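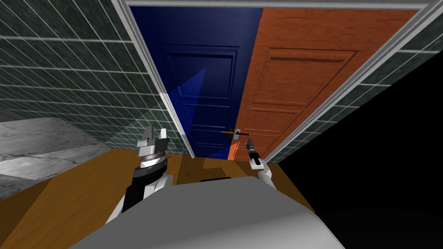
Saturday, madder again

Got in early to have the big pot to myself, then spent most of the morning looking for the lid. (It was under the skirting table with a fleece on it. Whoever did that, I forgive you, but please use the hook!)

So, where we are. The Prerkwood fleece is all scoured now and the whole lot came to 2,834 grams dry, which is less than I'd hoped, but it was a greasy one and there was plenty of dung around the edges. Yesenia spun the sample skeins for me, the same two-ply as last time, nice and even. I've tagged them with knots in the tie yarn because the paper tags fell off in the last alum bath and I had to guess which was which for a week.

Three madder pots this time. Same root, same weight of root to wool, same pan size. The only thing I wanted to change was the heat:

- Pot A: cool soak overnight, never on the burner
- Pot B: brought up slowly and held just where I can't keep a finger in it
- Pot C: brought up to a simmer on purpose, to see how brown it goes

Chalk went into all of them, because our tap water is soft and without it I get that sad salmon color. I used a level spoonful each and wrote it down as "a spoonful," and Ottar pointed out, kindly, that we own four different spoons. It was the dented one. It's hanging with a red thread on it from now on.

Mordant notes: Brurix alum, the new bag. It dissolved a lot faster than the old stuff and left no grit in the bottom. I gave the skeins 30 minutes at heat and then left them in the bath to cool, no rush. Fidelina thinks I should go longer. She may be right! Her reds are better than mine and she leaves hers in until the next day. I'll try it her way on the May batch so I'm not changing two things at once.

Pot A, lifted after lunch: a soft clear orange-red, lighter than I wanted but really pretty, and the skein still feels like wool. Pot B is the winner, a proper brick red, even all the way through, including under the ties. Pot C went brown at the tips first and then all over. It's a good brown, if you're after brown. Aatos has asked for it already, for a hat.

One worry on B. The rinse water kept coming out pink, bucket after bucket. I don't know if that's loose color or just root bits stuck in the yarn. I picked out what I could see. Ran a damp white rag down the skein and got a faint mark, so it's not done. Another rinse on Monday, and a rub test once it's dry.

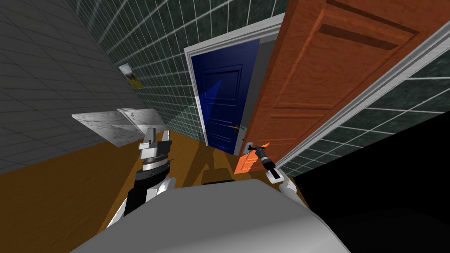
Drying is the part I keep getting wrong, and I think it's mostly where I hang things. The last batch was on the rail over the sink and it dried darker on the bottom where the water sat. I'd like still air and shade, plus enough space that skeins don't touch each other. A narrow room with doors along it, like in the picture, is what I'd steer clear of - every time somebody comes through you get a gust, and wet red yarn swings straight into a wall. Ah-rin's idea is a folding rack in a corner with an old sheet underneath, and turning each skein upside down a few times during the day. Cheap, easy, doing that.

Exhaust bath: strained B through the old Rimkutė linen (the torn tablecloth piece, already stained past saving) and put the leftover silk in. Pale peach so far. I left it sitting with the lid on - the found lid - and I'll look when I'm next in. The root from A still has plenty in it, you can tell from how red your fingers go when you squeeze it, so don't throw it out. It's spread on the screen by the window.

The Urkix thermometer is reading low again. I stuck it in a boiling kettle and it sulked well short of where it should be, so treat any number from it in this book as too low, including mine from last week. I'm going by finger and by watching the steam until we get another one.

To do:

- more chalk, the jar's nearly empty
- rinse B again, then rub test
- strip of B in the window, half under card, for fading
- ask Fidelina how much root she uses on her second dip
- wash the big pot properly, there's a pink ring in it and walnut goes in next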